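4.2 Soft toys and the question of where they belong

Of all the things people told us about in the home visits, soft toys took up the most time, and we were glad to let them. A mug goes back in the cupboard and a book goes on the shelf, but a teddy bear may live on a pillow, in a basket, on top of the wardrobe or under somebody's arm, and families rarely agree on which. In the 51 households that Lucero and Maldonado visited in October, parents tended to name a container, while children named a place where the toy could see the room (one girl was very firm on this point).

We therefore treated plush toys as a group of their own in the tidying study. Figure 3 shows one of them, a light blue bear with a pink bow, lying on its back on a brown tabletop.

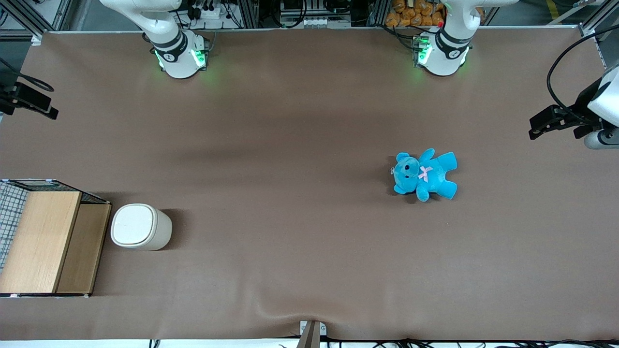 Figure 3. Light blue plush bear on the tabletop.

The way a toy is put down matters a good deal to the people who own it. When we asked what a tidy bear looks like, most answers had to do with sitting up – against a cushion, a wall or another toy – and only 8 households were content to leave it lying flat. Fuentealba suggests that this is a matter of manners as much as neatness, and we have come to agree with him. We return to the seated position in Section 5, together with the dolls.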